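Grokville Public Library Board
Minutes of the June regular meeting
Meeting Room 2, 6:30 p.m.

Call to order and minutes
The chair called the meeting to order at 6:30 p.m. A quorum was present. The May minutes were approved with one correction: the book drop on the Musau Street side is to be emptied twice a day, not once. The agenda was approved as circulated, with the parking item moved ahead of the budget item.

Public comment
One resident asked for longer evening hours during exam weeks. Another asked why large print books had been moved upstairs. The director said the move was for the carpet work and that the shelves will go back when the ground floor is finished. A written comment about noise from the hand dryers was received and placed on file.

Roof and gutters
Gunnlaugsson Roofing inspected the flat section over the children's room and found two open seams. The quoted repair is $1,180, which includes clearing the north gutter. The board asked if the skylight flashing could be done on the same visit. The director will find out before signing. Motion to approve the repair at the quoted price, seconded, carried.

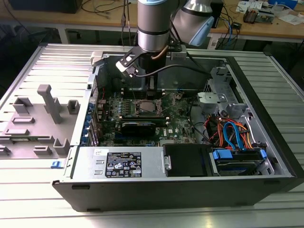 Public computers
The director reported on the computers on the ground floor, which are now slow enough that patrons complain at the desk. Two members favored replacing all of them this year. Others wanted to look first at what could be kept. It was noted that a desktop tower of the ordinary kind can be laid on its side and opened by taking off one panel, and that the graphics card sits in a slot on the board, so single parts can be changed without buying a whole machine. The director will get a price for more memory and new drives from Somow Office Supply and a second price for full replacement. Both are to come to the next meeting. The time limit for patrons stays at one hour when others are waiting.

Summer reading program
Sign-up opened at the start of the month. The goal for the town is 1,000 books read by the end of August. Prize books have arrived and are stored in the staff room. The Friends group has offered $200 for the closing party – accepted with thanks. There was some discussion of whether audiobooks count toward the goal. They do. Staff will add a line to the reading log to make that plain.

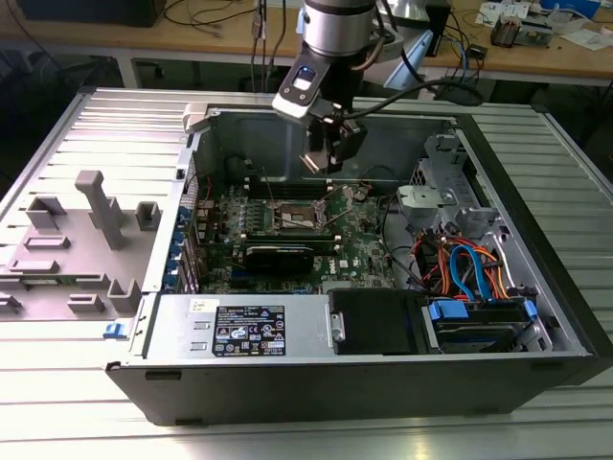

The closing party will be on the lawn if the weather allows and in the meeting room if it does not. The children's librarian asked for help setting up chairs and for the loan of a second water cooler.

Parking
The bakery next door has asked to use four library spaces before opening time. Members had no objection to early use but wanted the spaces clear by 9:30 a.m. The chair will write to the bakery with those terms. The faded lines by the ramp are to be repainted when the town crew is next on the street.

Budget
The year-to-date report was received. Heating came in under budget and postage over, mostly from interlibrary loan. The director proposed moving money from the heating line to cover postage. Motion made, seconded, carried with one abstention. 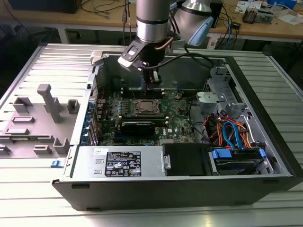 The board then took up the overdue fines policy. A draft ending fines on children's materials had been sent out with the agenda. Members asked for clearer wording on lost items, which would still be charged at replacement cost. The draft goes back to the director for changes – no vote was taken.

Other business
The local history room will be closed for the first half of next month while the cabinets are moved. Requests for the Grokville newspaper on microfilm can still be made at the desk.

Adjournment
The meeting adjourned at 8:10 p.m.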